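Mitis notebook – February, entry 57

Second go at the soft goat cheese and what a difference! The first batch set like wet sand, so for this one I dropped the heat a touch and left the culture alone for longer. Milk is from Sveva's usual farm up at Drernton, unhomogenised, and it smelled lovely straight out of the churn.

Setting

Rennet went in at 8 in the morning. Clean break by lunch, with clear greenish whey coming up at the sides of the cut – exactly what Milan said to look for. I cut bigger cubes than last time and stirred hardly at all. Ilir thinks I'm being too gentle, but his curd always goes rubbery, so we'll see.

Whey

Far sweeter than I expected. Oluf has asked for a jar to try in his rye bread, and I want to keep enough for ricotta. Must ask Yavuz whether the Nikolovski pH strips are still any good, as mine read the same for everything, including tap water.

Cloths

I'm completely won over by fine mesh for this sort of work. Muslin drinks up half the cream and takes ages to wash, while mesh peels away cleanly if you start from one edge and go slowly. Soak in cold water first, then hot with a spoonful of soda.

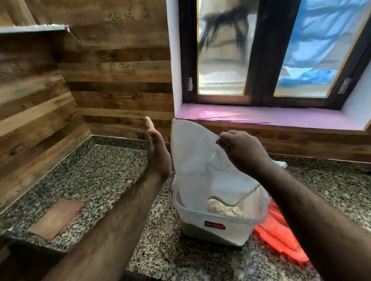 Yield and next steps

Drained weight 651 g, which I'm thrilled with. Salt half tonight, leave the other half plain and compare the two at the tasting. Next batch: same milk, half the rennet, and write down the room temperature this time!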